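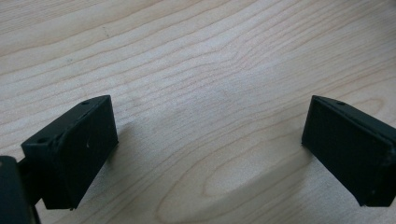

Fingers open over a bare tabletop, as the wrist camera records it.

Jekeck hand-held gripper, review and ordering notes

We sell the Jekeck at Dikell and we also use it, which puts us in an awkward spot when writing a product page. The maker's leaflet says that anyone can gather training examples with it from the first hour. We have had people on it since October and we don't believe that. What follows is what we have found, including the parts that may put you off buying one.

What it is
A two-finger gripper on a handle, with a camera fixed so that it looks down past the fingers. You hold it, squeeze the trigger and do the job you want the robot to learn. The camera records the job and the handle records the finger opening. No robot is needed while you record. That part of the claim is true and it is the main reason to want one.

What it weighs
764 g with the camera fitted, on our kitchen scales. It feels fine for ten minutes. After an hour of picking up small things, Jiahui Peng was holding it with both hands, and you can see the wobble in the recordings. Plan for breaks. There is a lanyard in the box and it makes no difference.

The fingers
Matte black, blocky, flat on the gripping face. There are small round holes in the upper surfaces. The flat faces suit boxes, blocks and cups. They are poor on anything thin lying flat on a table, such as a card or a coin, and no amount of practice has cured that for us. If your task involves paper, ask us before ordering.

Check the edges of new fingers when they arrive. Small burrs along the bottom will scratch a soft tabletop if you work close to it. A fine file sorts them out in a minute. We think the maker should be doing this and have said so.

How many examples you will need
The leaflet suggests 113 recordings for a simple pick-and-place job. We tried that number with one cup on one table and the result worked on that cup and that table. Move the table nearer the window and it missed. With 432 recordings, taken by two people at different times of day, it was decent. We stopped at 800 and could not see much gain over the last couple of hundred, though Huiling Luo disagrees and thinks we were recording the same easy reach over and over.

She is probably right about that. The easy reach is the one your arm wants to do. Write a list of starting places before you begin and stick to it, or you will end up with a large pile of very similar clips.

The surface you work on
Plain tables look tidy and can cause trouble. The tracking software, Histunance, works out where the gripper is by following marks in the picture, and a pale top with soft grain gives it little to hold on to. Bright patches make it worse. We lost a whole Friday morning of recordings this way and only found out when we came to process them. Put a printed mat down, or leave some clutter at the edges, and turn off any lamp that shines straight on to the surface.

The leaflet says Histunance "handles most indoor settings". Ours was an indoor setting.

Before each session
Wipe the lens and the finger faces.
Open and close the fingers fully three times so the opening sensor finds its end stops.
Record one short clip and process it before you record any more.
Write down who is holding the gripper.

We skipped the last one at the start and regret it. Two people hold the thing quite differently, and when something looks odd in the data you want to know whose hand it was.

In the box
Gripper with handle and camera, one pair of fingers fitted, lanyard, charging lead, leaflet. There is no spare pair of fingers and no mat. The Feng carry case is sold separately and we can't recommend it at the price – a padded tool bag does the same job.

Who should buy it
Small teams who have a definite task in mind and someone willing to look through the clips. If you are hoping to hand it to whoever is free and collect good examples by the end of the week, we would rather you borrowed ours first. Loans are for five working days, you pay the postage both ways, and we take the cost of postage off if you go on to order.

Returns
Unused grippers can come back within 30 days. Filed fingers count as used, which we know is unfair given what we said above, so send us a photo of the burr before you touch it and we will swap the pair.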